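Sutcliffe College
Strategic Planning Council: Minutes
2026-10-07, Plometti Hall

Call to order and minutes
The chair opened the meeting at 3:05 p.m. and welcomed the new student members, who had read the whole packet and came with wonderful questions. Minutes of the July retreat were approved with one correction (the advising pilot is two semesters long, one semester was listed).

Draft mission statement
The campus survey closed with 1,052 responses, easily the best turnout we have ever had for a planning survey! Of those, 573 included written comments, and the council spent most of the hour on them. Students wrote again and again about small classes and being known by their teachers. Staff wanted the words "working adults" in the first sentence, and there was real excitement around the table for that change.

Members compared drafts A and B. Draft A reads better out loud; draft B says more about transfer students. After a lively discussion it was moved and seconded to use draft A as the base and bring in the transfer language from B. Motion carried, 5 in favor, 2 opposed. Both members who voted no asked that the minutes show they like the direction and would prefer a shorter statement.

Plerari first-year seminar
The seminar group gave a terrific update. Every section now has a peer mentor, and faculty are already asking to teach in it again next fall. Open question: should the seminar carry two credits or three? Sent to Curriculum for advice before our next meeting.

Bidon Scholars
The application is open and the essay prompt has been rewritten in plain language. Advisers are asked to mention it at every registration appointment. The council thanked the financial aid office for turning the new form around so quickly.

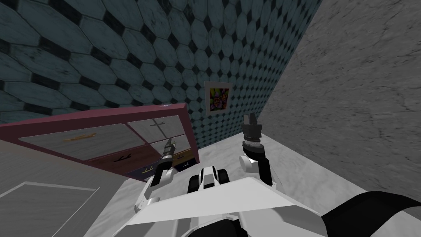

Rendered view: teal tile and a small framed abstract near the corner.

Action items
Combine drafts A and B and send to members: drafting group
Credit question to Curriculum: chair
Post survey summary on the planning page: Institutional Research

Adjourned at 4:20 p.m.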